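Relabeling the parts drawers

The labels on my small parts drawers had to be redone in July. The old ones were printed on thermal tape, and thermal tape fades. Two years next to a south window in Zascombe took most of them to a pale gray, and the ones nearest the glass were blank.

The replacement stock is laminated tape, 12 mm, black on white. I considered color coding by category and dropped it after the first sheet. Color works until a part belongs to two categories, and most connectors do.

The naming scheme matters more than the tape. My old labels started with the value or size, so "M3 screw" and "M3 standoff" were neighbors and the rest of the screws were somewhere else. The new format is noun first, then the main dimension, then the qualifier:

SCREW M3 x 10 PAN
SWITCH PUSH NO 22
TERM RING 4 BLUE

Anything longer than 19 characters wraps on a drawer front this size, so I set that as the limit and abbreviated from the right. Nouns are never abbreviated, apart from TERM, which I had already printed too many of.

I keep the master list as a plain text file, one line per drawer, with row and column in front. Shuzhen Wan uses a spreadsheet with reorder levels and suppliers for the same job. I tried hers for a month and stopped updating it by the second week.

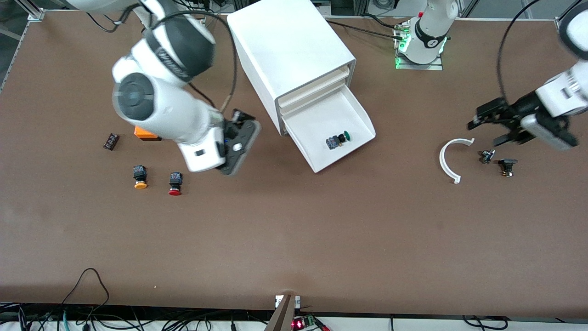 Sorting took longer than printing. I emptied one column at a time and did not open the next until the first was closed and labeled. Mixed leftovers went into a single tray marked UNSORTED, with a hard limit of 36 pieces. Past that, I stop and sort.

Two problems remain. The tape lifts at the corners on textured drawer fronts, even after a wipe with alcohol. Radwa Mansour suggested rounding the corners with nail scissors, and the test row is holding so far. The other is fuses, which I have filed under both FUSE and PROT in the text file and have yet to merge.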